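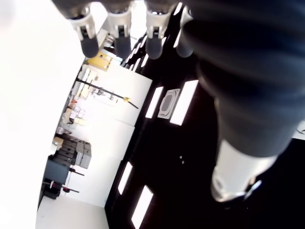
Lustwood und seine Waschküchen – Projektbericht im Modul "Wohnen und Alltag"

Eigentlich wollte ich ja was über Gemeinschaftsgärten machen. Das hatten dann aber schon zwei andere aus dem Seminar, und meine Dozentin Ysaline Courtois meinte, ich solle doch mal in den Keller gehen statt raus ins Grüne. Ich hab erst gelacht und bin dann tatsächlich in den Keller gegangen. Also: Waschküchen! Genauer gesagt die Waschküchen in der Siedlung Lustwood, in der ich selbst seit dem ersten Semester wohne.

Kurz zur Siedlung: Es gibt 132 Wohnungen, und die meisten haben keinen Anschluss für eine eigene Maschine. Gewaschen wird unten, nach Liste. Wer sich einträgt, hat den Raum für einen halben Tag, wer sich nicht einträgt, hat Pech oder wäscht nachts (dazu gleich mehr, das gibt immer Ärger).

Meine Frage war, wie die Leute sich untereinander absprechen, wenn die Hausordnung nicht weiterhilft. Die Hausordnung hat nämlich genau 2 Sätze zum Thema Waschen, und einer davon handelt vom Flusensieb.

Wie ich vorgegangen bin

Ich hab im Oktober angefangen und zuerst alle alten Waschlisten gesammelt, die ich kriegen konnte. Die hängen in Lustwood an einem Nagel, und wenn ein Blatt voll ist, kommt einfach das nächste drüber. In einem Haus war der Stapel so dick, dass der Nagel schief hing. Am Ende hatte ich 943 Einträge abgetippt, mit Uhrzeit, Namen (hab ich natürlich durch Kürzel ersetzt) und allen Randbemerkungen. Das Abtippen hat ewig gedauert, manche Handschriften sind echt eine Zumutung, meine eigene übrigens auch.

Dazu kam ein Fragebogen. Ich hab 300 Stück drucken lassen, was viel zu viel war, weil ich dachte, ich mach die Nachbarsiedlung Groddale gleich mit. Hat zeitlich nicht geklappt. Falls jemand im nächsten Semester weitermachen will, die Bögen liegen bei mir im Schrank.

Und dann hab ich einfach viel Zeit unten verbracht, mit Wäschekorb und Notizbuch. Am besten redet man mit Leuten beim Bettwäschefalten, da braucht nämlich jeder eine zweite Person.

Was rausgekommen ist

Das Spannendste sind für mich die Randbemerkungen. "Tausche gegen Nachmittag", "bitte Leine frei lassen, Baby", "WER HAT MEINE KLAMMERN" (dreimal unterstrichen!). Die Liste ist viel mehr als ein Terminplan, da laufen ganze Gespräche drüber, manchmal über Wochen. Einmal hat sich jemand auf dem Rand für ein geliehenes Waschmittel bedankt, und drei Zeilen tiefer stand ein Rezept für Apfelkuchen.

Beim Nachtwaschen gehen die Meinungen komplett auseinander. Die Schichtarbeiter finden es völlig normal, um elf noch eine Maschine anzustellen. Wer im Erdgeschoss direkt drüber schläft, sieht das anders, logisch. In einem Haus gilt jetzt, dass nach zehn nur noch das Kurzprogramm läuft. Aufgeschrieben ist das nirgends, aber alle, die ich gefragt habe, kannten die Regel.

Vor ein paar Jahren wollte die Hausverwaltung Rewi die Listen durch eine Online-Buchung ersetzen. Nach dem Probelauf hing überall wieder Papier. Die Älteren sagten mir, sie hätten sich nie angemeldet, und die Jüngeren hatten ihr Passwort vergessen. Ich gehöre zur zweiten Gruppe.

Was ich anders machen würde

Früher mit dem Fragebogen anfangen, auf jeden Fall. Frage sechs ("Wie zufrieden sind Sie mit der Kommunikation?") war außerdem viel zu schwammig, da haben fast alle die Mitte angekreuzt. Und ich hätte gern einen Vergleich mit Kumcombe gehabt, wo die Waschräume in einem eigenen Häuschen im Hof stehen und man sich beim Trocknen automatisch über den Weg läuft.

Die Kürzelliste und die abgetippten Einträge hab ich im Seminarordner abgelegt. Der Fragebogen ist im Anhang, Frage sechs bitte ignorieren.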